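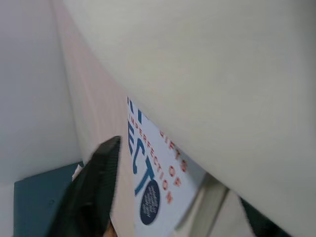
Kobina Sulemana wrote back on the last report that the planner numbers looked fine to him, but he wanted to know why the arm still waits so long before it commits to a grasp in a tight space, and whether the wrist view is being used at all at that point or just logged.

It is used now. Through November the grasp planner took its target from the head view only and treated the wrist stream as a check. Since the December build the two are fused in the Palludov module, and the wrist estimate takes over at close range. Most of the waiting came from a lock in the message queue, which Janelle Panganiban found and removed. Planning time per grasp is down to 90 ms on the bench machine.

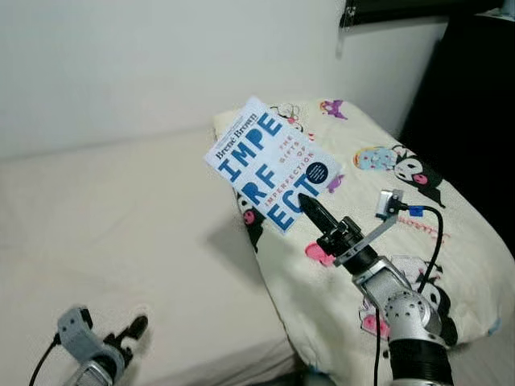 Pose tracking of held objects is the second work item in this period. The tracker has to keep hold of a thin, flat object when the fingers cover part of it and the background is busy. Bedroom items are a fair test for that: a white paperback held over a cream pillowcase printed with cartoon characters gives the segmenter plenty of false edges to pick from, and the white cover is close in tone to the off-white sheet. The large blue letters give the tracker its most stable features, so we now weight printed areas more than outline. Covers with little print are still weak.

Logged episodes stand at 3338, of which 549 have been relabeled with the new contact tags. Relabeling is slower than planned. The Enus viewer drops sync between the head and wrist streams on long episodes and has to be restarted. A fix is in review.

Control: the force limit on the fingers is now set per object class in the Hidayat config file. Defaults are unchanged.

Open items for the next period:
Finish relabeling the Janddale set.
Replace the fixed 100 ms delay after gripper close with a contact check.
Test handoff from head to wrist estimate in low light.

No change to the budget. Janelle will send the updated interface notes separately.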